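Grundivard Ceiling Light Kit: Review After Three Months in a Shared Workroom
Reviewed by Khalil Bitar, 14 Dec 2019

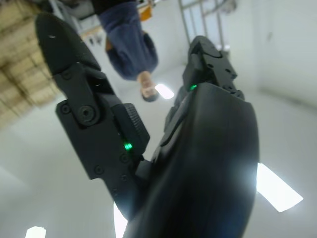

Background

The workroom had aging fluorescent fittings. Two of them hummed, one took most of a minute to reach full output, and replacement tubes were getting hard to match for color. I was given the job of choosing the replacement and writing down how it went. The kit was ordered in September and has been in daily use from the week it arrived.

My requirements were short. The light had to be even enough for standing work anywhere on the floor, the fittings had to be serviceable from a stepladder, and the whole installation had to dim from one wall control. Appearance was not a factor. The ceiling is the last thing anyone looks at in that room.

I compared the Grundivard kit with one from Sutora. The Sutora kit was cheaper and its published output was slightly higher, but the driver is sealed inside the fitting. If the driver fails, the fitting goes in the trash. The Grundivard driver is a separate part on a plug connector. That settled it.

What is in the kit

Each kit contains the light fittings, one driver per fitting, the mounting hardware, a wall dimmer, and a printed manual. Cable is not included. The hardware comes in labeled bags, and the labels match the manual, with one exception noted under installation.

The fasteners are decent. The screws are long enough for an uneven ceiling and the heads did not strip, even with a driver set higher than I should have had it. The supplied wall anchors are soft and I would not trust them overhead. We threw them out and bought better ones.

Packing was adequate. One diffuser arrived with a scratch near the corner that cannot be seen from the floor once it is mounted. I reported it anyway. Grundivard sent a replacement in 10 days with no request for the damaged part.

Installation

The wiring was done by a licensed electrician, Stefaniia Fedoruk, with Atif Hashmi passing parts up. I did the marking out. If you are not qualified to work on fixed wiring where you live, hire someone who is. The manual says the same thing on its second page.

Marking out took longer than mounting. The bracket has slotted holes in one direction only, so an error across the slot means drilling again. I recommend a chalk line over a laser if your ceiling has any texture. The laser line spreads on a rough surface and you end up guessing at its center.

The labeling exception: bag C is shown in the manual as holding the strain relief clamps. In our kits the clamps were in bag D, with the ground screws. It cost us some searching and no harm was done.

Once a bracket is up, the fitting hooks on at one side, swings to the ceiling, and locks with a quarter turn. The hook holds the full weight with the other side hanging free, which leaves both hands available for the connector. It is the best piece of design in the product. With the first fitting done and the sequence understood, each of the others took 15 minutes.

The connector is keyed and cannot be reversed. It also has a latch that needs a firm push to engage. On one fitting we stopped short of the click, and the light worked until the next morning and then did not. Check each latch by pulling on the cable before closing up.

Light output and evenness

Output per fitting is given as 2,000 lumens. I have no sphere to test that in and will not comment on the figure. What I can measure is the level at standing work height, and for that I used a handheld meter at marked points on the floor plan, with the blinds closed, before and after the change.

The average went up. The more useful result is that the spread between the brightest and dimmest points is now much smaller. The old fittings left a dull strip along the long wall. It is still the dimmest part of the room, but it no longer needs a task light.

Shadows are soft. Someone standing at a surface with a light behind them will still shade their own hands, as with any overhead lighting, but the edge of the shadow is broad and does not interfere with reading small markings. If you do close work, plan the rows so that they fall to either side of where people stand. We followed the old positions and would shift one row if we did it over.

Glare is acceptable when looking straight ahead. When looking up it is not, and I don't think any diffuser at this price would change that. Dark glossy surfaces pick up clear reflections of the fittings. Matte ones do not. Nadiia Symonenko, who spends more hours in the room than I do, found the reflections tiring at full output and now works with the dimmer set slightly lower.

Color

The fittings are neutral white. They match each other well. I looked for a pink or green cast between neighboring units by bouncing the light off white card and saw no difference I could be confident about. Sorting wire by color is easier than it was, particularly brown against dark red.

One caution for mixed installations. The replacement diffuser we received is slightly warmer in tone than the originals. Side by side it shows. We moved that fitting to the end of a row by the door.

Dimming

The dimmer is the weakest part of the kit. It works smoothly over the upper part of its travel. Near the bottom, the fittings do not all drop together, and below a certain point one of them goes out while the rest stay on. There is a trim adjustment behind the faceplate which raises the minimum level. With it turned up, every fitting stays lit over the whole range and the lowest setting is brighter than I would like.

I checked for flicker with a phone camera at full, middle, and low settings. No banding at full or middle. At low there are faint moving bands. I can't see any flicker by eye, but if you film or photograph in the space, stay in the upper half of the range.

The faceplate also picks up fingerprints and has no position marks. We added a strip of tape with a pen line on it at the setting most people use.

Noise and heat

The drivers are silent at full output. At low settings one of them has a slight buzz, audible only with the room otherwise quiet. The housings get warm and stay at a temperature I can hold a hand on. The manual asks for clearance around the driver and I would follow it.

Maintenance

To test the serviceability claim I swapped a driver. Quarter turn, swing down, unlatch, slide out, and the reverse. It was done in 12 minutes with the ladder already in place and the circuit off. No tools were needed beyond a flat screwdriver for the driver clip.

The diffusers gather dust on the upper face, so wiping from below does little. They unclip at the short ends. The clips are thin plastic and feel as though they will not survive many removals. Spare clips are sold in bags, and I would add one to the first order.

Ratings

Light quality: 4 out of 5
Mounting system: 5 out of 5
Dimmer: 2 out of 5
Manual: 3 out of 5
Serviceability: 4 out of 5

Recommended for workrooms and similar spaces where the lights run at or near full output. For a room that has to be dimmed low, buy the fittings separately and pair them with a different control from Grundivard's compatibility list. We have a replacement dimmer on order, and I will add a note on the low end of the range when it has been fitted.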